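Vinegar strength for shelf-stable hot sauce, and does the type matter?
Sauces, Pickles and Preserves > Technique
Started November 2018

brinewell
I've been making a fermented red jalapeño sauce for a few years and keeping it in the fridge. I'd like to move part of the next batch to the pantry. Current process: 3% salt mash, four weeks in a Gastine crock, blend, strain, add white vinegar to taste. My last batch read pH 3.9 on strips before the vinegar and I didn't test again after.

Two questions. Is there a fixed ratio of vinegar to mash that I can rely on? And does it matter if I use rice vinegar instead of distilled?

tallowandsalt
No fixed ratio. Mash varies too much. Measure the finished sauce, after blending and after every addition. The usual cutoff for acid foods is 4.6 but you want a margin under that. I stop at 3.6 or lower.

Vinegar type matters for one reason, the acid percentage. Distilled is usually 5%. A lot of rice vinegars are 4 to 4.3%. Check the label. If you swap one for the other by volume you are adding less acid and more water.

Also get rid of the strips. In a red sauce you can't read the color.

brinewell
Strips were the problem, yes. Everything looked orange. What meter?

tallowandsalt
I use a Fukari pen with a replaceable probe. Two-point calibration, 4.01 and 7.00 buffers, every session. Store the probe in storage solution and keep it out of distilled water. Mine has lasted two years that way.

cellar_door_jam
I'll disagree on 3.6. For a vinegar-forward sauce that is hot filled I go to 3.8 and have had no trouble. At 3.6 a mild pepper tastes like pickle juice and you end up adding sugar to cover it, and then you have a different sauce.

tallowandsalt
No trouble so far is a small sample. Meter drift alone can be 0.1 or 0.2 if the buffers are old. Add uneven blending and your 3.8 could be a 4.0 in some of the bottles. Still under the cutoff, but I'd like the room.

cellar_door_jam
Fair on drift. I change buffers every January and write the date on the bottle. I still think you can get the margin from blending longer and taking three readings from different parts of the pot.

mashbill_469
Nobody has mentioned that the mash should be finished before it gets bottled. Low pH does not stop every yeast. If there is sugar left and you bottle it raw, you get gas. Either heat the sauce or keep it cold. I bring mine to 185 F, hold for 10 minutes, and fill at once. Cap, invert for two minutes, stand upright.

brinewell
I wanted to avoid heating. I like the raw flavor.

mashbill_469
Then it stays in the fridge. You can't have both on a pantry shelf.

tallowandsalt
Agree with mashbill. Split the batch. Heat half for the pantry and leave half raw.

oxbowkitchen
Some numbers from my log if useful. Red Fresno, 1066 g mash after straining, starting pH 3.82. I added 5% distilled in 100 g steps, blended one minute after each, rested five, then read it. It took nearly 4 steps to get to 3.6, and the last one moved it less than the first. Weigh the vinegar. Measuring cups are too loose for this.

On texture: that much vinegar thins it a lot. I use xanthan at 0.1% of total weight, sprinkled in with the blender running. More than 0.2% and it pours like gel.

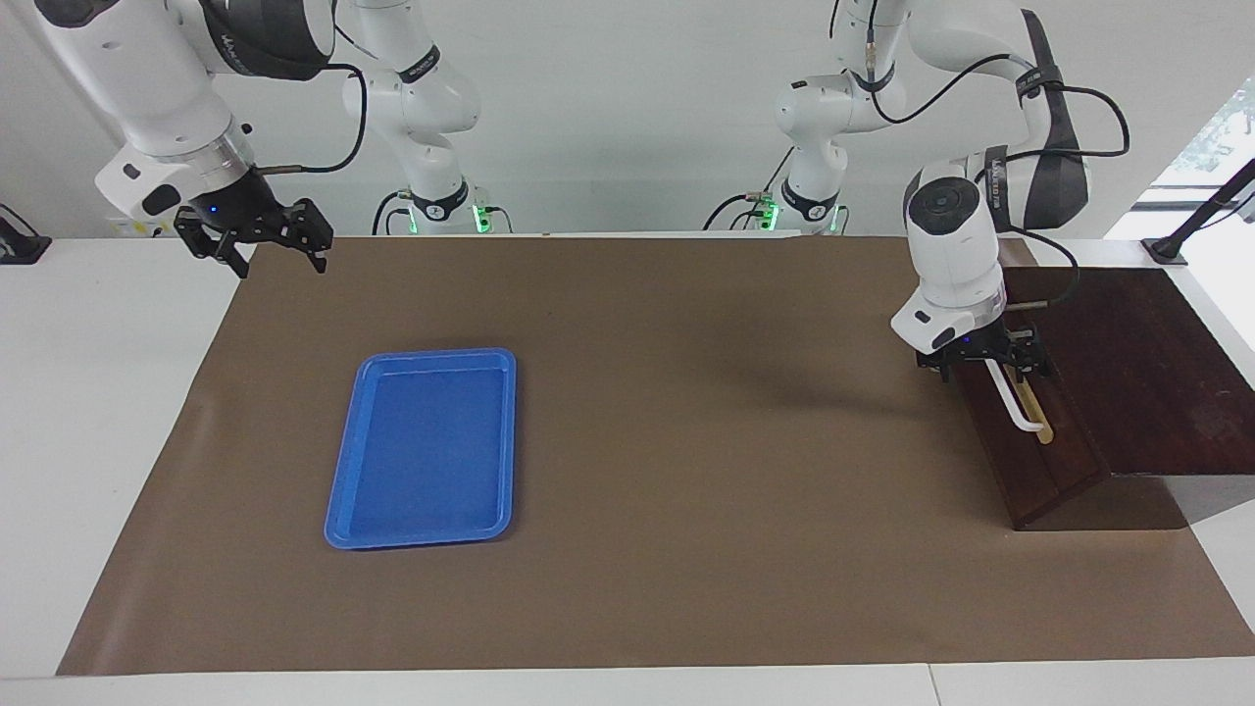 Brown paper mat on the white table.

cellar_door_jam
3.82 to 3.6 with that much vinegar seems high. Were there carrots or garlic in the mash?

oxbowkitchen
Carrot, 12% by weight. It buffers some. Without it I would expect to use less.

cellar_door_jam
OK, that would do it. Mine is peppers and salt only, so our numbers won't line up.

pith_and_rind
On bottles, the 5 oz Warnham woozy bottles take a hot fill fine if you warm them first. I had two crack out of a cold garage. The Tveit ones have a thicker base but the orifice reducers fit badly and leak when inverted. I skip the reducer until the bottle is opened.

brinewell
Thanks all. Plan is: meter, fresh buffers, split the batch, distilled by weight in steps, heat the pantry half. I'll aim for 3.6 and taste at 3.8 on the way down.

cellar_door_jam
You'll stop at 3.8.

tallowandsalt
Please don't. Also let the sample cool to room temperature before you read it. Automatic temperature compensation corrects the probe response. It does not give you the room temperature pH of a hot sauce.

brinewell
Didn't know that. Will cool the samples. Mash has nine days left, I'll post the readings in this thread.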